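How to Sort Out a Cable Drawer in One Afternoon
Posted Friday, April 4, 2025 by Tanvir Rathnayake

Quick one today, I have to be out the door by five. Did the cable drawer again over the weekend and wrote down the steps while they were fresh. Apartment is 449 square feet so the drawer matters more than it should.

What you need

Masking tape or a label maker
A pen that writes on tape (test it first, half of mine smear)
Scissors
Hook and loop ties, the thin kind, one roll
Bins or boxes, whatever you have
A damp rag
A charger and a phone or something for testing
Two hours. Three if you have the drawer plus a closet box.

Step 1. Dump everything

All of it. Not just the drawer. The box on the closet shelf, the bag from the last move, the thing behind the TV. If you do the drawer alone you'll find the other four HDMI cables next week and have to start over. I did this in February and yes, started over.

Wipe the drawer out while it's empty. Crumbs, staples, one very old mint.

Step 2. Untangle before you sort

Don't yank. Find a loose end, follow it back, feed it through. Big knots go to one side for later, do the easy ones first and the pile gets a lot smaller. Thin earbud cords last.

Step 3. First sort, fast

Go by what the ends look like, don't think about what device it came with. Piles:

USB-A to anything
USB-C both ends
HDMI and other video
Power cords, the thick ones with a wall plug
Power bricks
Audio
No idea

Five seconds each, tops. If you're standing there wondering, it goes in No idea.

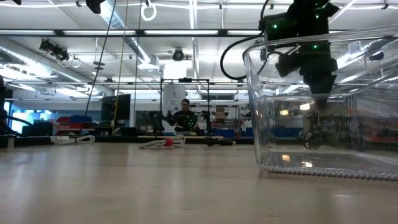 Power bricks get their own pile even if the cord is attached for good. They're heavy, they scratch stuff and they eat all the room. Read the tiny print on each one and write the volts and amps on tape in big letters. Also write what it runs, if you know. "12V 2A router" is plenty. Do this now, you will not do it later. Volts have to match the device. Amps on the brick should be the same as what the device asks for or higher. Plug polarity too, little diagram with the plus and minus.

Step 4. Test

Phone cables: plug in, see if it charges, wiggle the end a little. If it cuts out when you wiggle, toss pile. If it charges but won't move files to a laptop it might be a charge-only cable. Those are fine to keep, just mark them "charge only" so you don't waste a half hour like I did trying to get pictures off a camera.

HDMI: into the TV, look for snow or dropouts. Done.

Anything with cracked jacket, bare wire, bent pins or a burnt smell goes. No tape repairs on power cords please.

Step 5. Cut the count

Keep two of each kind you really use. Three for phone chargers if there's more than one person in the house. Keep one of each weird one if you still own the device. No device, no cable. Rezaul Nanayakkara wrote in after the last version of this page to say he keeps one old printer cable "just in case" and fine, one.

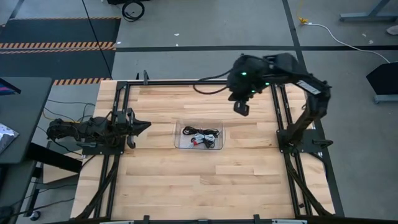 Work surface makes a difference, more than the bins do in my opinion. I used to do this on the rug and lost stuff constantly, little adapters, those tiny SD card sleeves. Then the bed, which was worse. You want hard, flat, good light from above, and room to lay a six foot cord out straight. Color helps too. Most cables are black so a light top like the pale butcher block in the photo shows them up right away, and you can use the strips as rough lanes, one kind of cable per couple of strips. Dark desk? Put down an old white sheet. Pull it tight or the small parts roll into the folds.

Step 6. Bundle

Fold, don't wrap around your elbow. Elbow wrapping puts a twist in every loop and teh cord fights you forever after.

How I do it:

Short cable (three feet or under): fold in half, fold again, tie in the middle.
Medium: loops about as wide as your hand, both ends sticking out the same side, tie in the middle.
Long: over-under loops, tie in two places.

Leave the ends out where you can see them. Main thing. If the plugs are buried in the bundle you have to undo it to find out what it is, and then it never gets tied back up. Snug tie, not tight. You shouldn't see a pinch in the jacket.

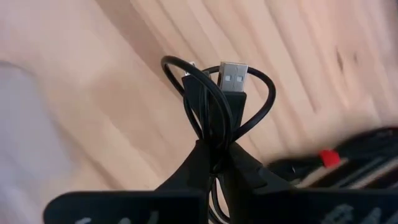
Folded over with the ends up top. USB-A plug easy to spot.

Step 7. Label

Tape flag near one end, folded over on itself so it sticks out. Write length and type. "6 ft USB-C". For chargers add the device. I tried the Zancombe label tape, looks nice, peels off rubber after a month or so. Back to masking tape.

Step 8. Put it back

Bundles standing on end, not stacked. Same idea as folding shirts so you can see them all from above. Bricks at the back of the drawer, everyday phone stuff in front. Leave some slack space, a packed drawer goes bad in a week. Small adapters in a lidded box or a zip bag, otherwise they sink.

Step 9. Get rid of the rest

Not in the trash. Most electronics stores take cords, and lots of towns have a drop-off day. Flunthorpe people, check the town page for hours befor you drive over. Take anything with a battery separately and tape the contacts.

Working cables you don't need: thrift store, bag them by type. Or the free shelf at work.

The No idea pile

Put it in a bag, write the month on it, closet. If nothing in there got used in a year, recycle the bag without opening it.

Next post is the stuff behind the TV. Measure your cords before then.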